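# Chapter 7: Filling the Seats

I started running film nights because I wanted somewhere to watch old comedies with other people laughing. My first go was in the back hall at Zitthorpe, one wet December, with 60 chairs put out and far too much squash. I'd picked the film, hired the projector from a firm called Podness and then (this is the embarrassing bit) put up one poster, on the inside of the door!

So this chapter is all about audiences: who they are, how they find you and what brings them back. We looked at licences and screen hire in the last two chapters, so I'll take it that you've got a film and a room and now need some people in it.

We'll begin with the programme itself, as a good season sells itself far better than a single night does. I'll use two venues all the way through. The Enero is a proper little cinema with 276 seats and a bar, and the Raptis is a room over a shop that feels full with 20. They charge differently, they advertise differently, and I've made mistakes at both – you'll get to read about most of them.

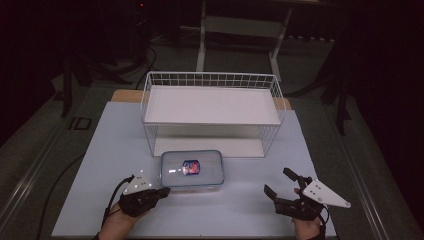

Before you go on to section 7.1, grab a pencil and jot down the last film you saw with a crowd. How did you hear it was on? Who talked you into going, and would you have gone alone? Keep your notes handy, we'll need them when we get to writing a listing.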